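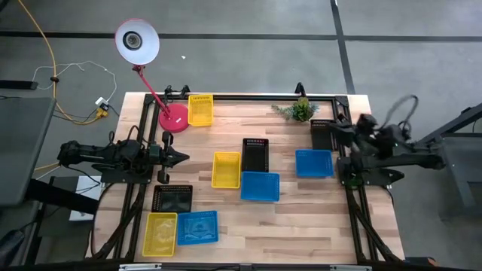

**図4　作業台上に散在する色分け用かご**

## 4.2　仮置き段階におけるかごの配置

小物整理の研究では、収納の完了状態が評価の対象とされることが多く、容器そのものが作業面に置かれている段階は準備として扱われ、記録から除かれる傾向にある。本研究では、この段階を「仮置き」と呼び、独立した観察単位とした。仮置きの段階では容器の向きが揃わず、色ごとのまとまりも成立していないことが多い。図4の作業台では、黄、黒、青の網目状のかごが各色3個ずつ置かれているが、同色のかごは一か所に集まっておらず、台の中央と左下にはいずれも三色が混在するまとまりが認められる。この状態から色別の列に整えるには、どのまとまりを起点とするかを作業者が決めなければならない。

仮置きの記述にあたっては、次の2点を指標とした。第一は色の混在度であり、隣り合うかごの組のうち異なる色で構成されるものの割合として定義した。第二は向きの不揃いであり、作業台の長辺に対するかごの長辺の傾きから求めた。容器どうしが接触している場合と、間隔をあけて隣接している場合とは区別して記録した。前者では一方を動かす際に他方の位置も変わりうるため、同一の混在度であっても作業の手順に差が生じると考えられる。

観察は、収納用品の配置を扱う共同計画「Musedano」の一環として、Hullow作業室において実施した。対象とした配置は80件であり、いずれもかごが空の状態で記録した。物品を入れた状態の配置については、内容物の重量および取り出しやすさが判断に影響することから、本節では扱わない。かごの形状は、浅い長方形で上面が開いたものに統一した。形状の差を除くことにより、作業者が分類の手がかりとして用いるのは主として色と位置に限られる。

## 4.3　作業面の常設物と整理の起点

作業台には、かご以外の物品が置かれていることがある。図4の例では、左上の隅に赤い卓上灯があり、奥の縁に沿って小さな緑の鉢植えが見られる。このような物品は整理の対象には含まれないものの、かごを並べうる範囲を制約する。本研究では、これらを「常設物」として配置図に記入し、かごの座標とは別の層で管理した。

配置図を検討した結果、常設物が奥側に寄せられている場合には、手前側を起点として列を形成する案が選ばれやすいことが示唆された。一方、かごのまとまりが手前の縁に接している場合には、起点となる余白を先に確保する必要があり、最初の移動が分類に直接寄与しない事例も含まれていた。この種の移動を無駄な動作とみなすか、整理に必要な準備とみなすかについては、先行する検討の間でも見解が一致していない。本研究では後者の立場をとり、「余白形成」として分類した。

余白形成の判定は、評定者2名が独立に行った。評定が一致しなかった事例については、配置図を再度参照し、協議によって分類を確定した。不一致は、かごを短い距離だけずらした事例に集中していた。当該の移動が向きの修正を意図したものか、後続のかごのための余地を設けたものかは、配置図のみからは判別しがたい。Murkard法では、移動距離に閾値を設けて両者を区分するが、作業台の広さが異なる場合に閾値をそのまま適用することはできない。このため、本研究では距離をかごの短辺に対する比として表し、あわせて移動後の隣接関係を判定の条件に加えた。修正後の判定基準は、第5節の分析において用いる。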